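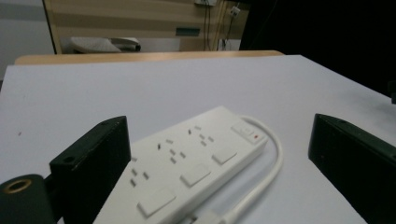 Power strip and cable on the white table, before the grip.

Edden project, progress report for January
To: Celeste Palma, Rivness
From: Stela Pîrvu, with contributions by Vy Ninh and Clem Hollis

1. Purpose of this report

In the grant agreement we promised to answer a simple question in stages: which chores of a home or a small shop floor can a machine already do without a person standing next to it, and which can it not do? This report covers the second stage. The first stage was mostly about buying, building and arguing over the list of chores, and you have received the report on it already. In the second stage we finally worked on the chores themselves.

I will give the main result first because I know that you have to present it to your board. Of the 16 chores on our list, the machine can do seven at a level that we would accept in a normal household. The other nine are divided between "sometimes" and "not yet", and I explain below where the line is. We hoped for a better number in the proposal. I do not think the number is a bad one, but it is lower than what was written there, and I prefer to say this clearly.

2. What we did

The work follows the same pattern for each chore. First a person does the chore many times with the hand-held gripper, which has the same two fingers as the gripper on the robot arm, and a camera on it. The recordings are used to train the control program, which we call Sukska inside the team. Then the arm tries the chore alone and we write down what happened.

We planned 600 recordings for this stage and all of them are finished. Vy Ninh organized the recording work and trained the two students who did most of it. She also rewrote the instruction sheet after the first week. The first sheet said only "pick up the object and put it in its place", and each student understood "its place" differently. The new sheet says for every chore where the object starts, where it ends, and at what moment the hand should open. It is two pages longer and people complain about it, but the recordings became much more similar to each other and the training improved.

The chores were tested in two places. The home chores were done on the tables in our own room. The shop-floor chores were done at Pichler, where they let us use one packing bench on Saturday, when the line is stopped. Rasha Sabbagh was our contact there and she helped us to choose tasks that are real tasks for her people and not only easy ones for us.

3. Results for home chores

The chores that work are those with one solid object and one clear movement. The arm can put cups on a shelf, put cutlery into a tray, close a drawer, move a plate from one side of the table to the other, and throw an empty carton into a bin. I know that this does not look impressive in a list. A person would do all of it while talking on the telephone. But for each of these we ran 96 trials, with the object in different positions, and we accept a chore only when the failures are rare and also harmless. A cup that was not picked up is a harmless failure. A cup that was dropped on the floor is a different matter.

The chores with cables are still difficult, and I would like to write more about them because your reviewers asked specially about "tidying up a desk".

The power strip looked to us like a good middle step. It is a rigid body, long and not too heavy, and the fingers open wide enough to take it across its width. The first problem is the cable, which comes with it. When the arm lifts the strip, the cable follows late, and it can pull the strip to one side or catch something else on the table. People solve this without thinking, they give the cable a small push with the other hand. Our arm has no other hand. Clem Hollis tried to teach it to move the cable first and then come back for the strip, and this helps when the cable lies in one simple curve. When the cable crosses itself the program hesitates, and sometimes it takes cable and strip together.

The second problem is the switches. A strip with a button beside each socket has few places where you can press from the side and be sure that you are not also touching something that switches. For the tests nothing is plugged in, so there is no danger. In a real home somebody's computer may be on that strip. For this reason we do not count the chore as done even if the strip arrives at the right place. We count it as done when it arrives and no button has changed. By that rule the chore stays in the group "sometimes".

The third problem we did not expect at all. Many of the household objects that we bought are white, and so are our tables. The program was trained with pictures, and a white object on a white table gives it very little to hold on to, especially at the edges. It finds the dark fingers very well and the object less well.

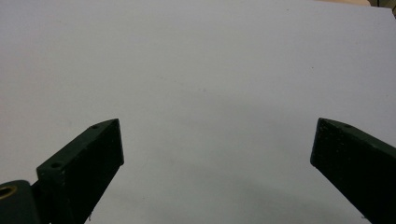

Shadows also matter more than I believed before. The gripper throws its own soft shadow on the table when it comes near, and in the early versions Sukska would slow down at that shadow as if something was lying there. Vy found this by looking through the slow trials one after another. We now record in the morning and again in the late afternoon, with the ceiling lights on and off, and this behavior is almost gone. We also considered a dark cloth for the table. It would make our results better immediately, but people do not put dark cloths on their tables to please a robot, and I decided against it.

Dust on the table and on the fingers has had no effect on the results that we could measure. I mention it only because the question was raised at our last call. We wipe the fingers when we remember.

Folding a towel, which was the chore everybody wanted to see, is in the group "not yet". The arm can pick up a towel by a corner if the corner is visible. If the towel was dropped in a heap, it picks up whatever part is on top and then continues as if it was holding the corner. The same is true for putting a pillow into its cover, where we did not have one success, and I propose below to remove it.

4. Results for shop-floor chores

At Pichler we tried five chores. Two of them belong to the seven that I reported above: moving filled boxes of screws from the bench to the tray, and returning a hand tool to its holder. The tool holder was a surprise for us, because the tool must go in straight, but the holder is always in the same place and this makes everything easier.

The other three are sweeping the bench, winding up an extension cable, and sorting mixed leftover parts into bins. Sorting works when the parts are separated and stops to work when they lie on each other. The extension cable has the same difficulties as the power strip at home, only longer.

Rasha made a comment that changed how I think about the list. She told us that her people would not mind a slow machine, because it could work in the evening after they leave, but they would mind very much a machine that leaves the bench half tidied in a way they cannot predict. A half-wound cable is worse for them than a cable which was not touched. So we have added a new column to the result table, for the state in which the chore is left after a failure. You will find this column in the annex and I ask you to look at it together with the success column.

5. Delays and changes

The replacement fingers arrived late and we lost part of a week. The holes for the screws did not match at first and Clem had to make new ones. During this time the students checked old recordings, so the time was not completely lost.

The budget is as planned, with one exception. We spent more on travel to Pichler than we wrote in the proposal, and less on computing. I ask for permission to move the difference between the two lines. Clem has sent the form separately.

6. Plan for the next stage

We would like to do three things.

First, to continue with the cable chores. They appear in homes and in workshops equally, and I believe the power strip can move to the "done" group if we record more examples where the cable is crossed or lies under the strip.

Second, to remove the pillow cover from the list and replace it with unloading a dish rack. With one arm the pillow cover is not realistic - we should have seen this in the first stage.

Third, to run the accepted chores in a home that is not ours. All the home results above come from tables that the program has seen before, and I cannot tell you yet how much they depend on this. My expectation is that the drawer and the bin will survive the change and that the cutlery will become worse. Vy has spoken to two families who are willing, and we need from Rivness the approval of the consent form before we can visit them.

I would be grateful for an answer about the budget lines and the consent form first, because the other points can wait until our next call.

Stela Pîrvu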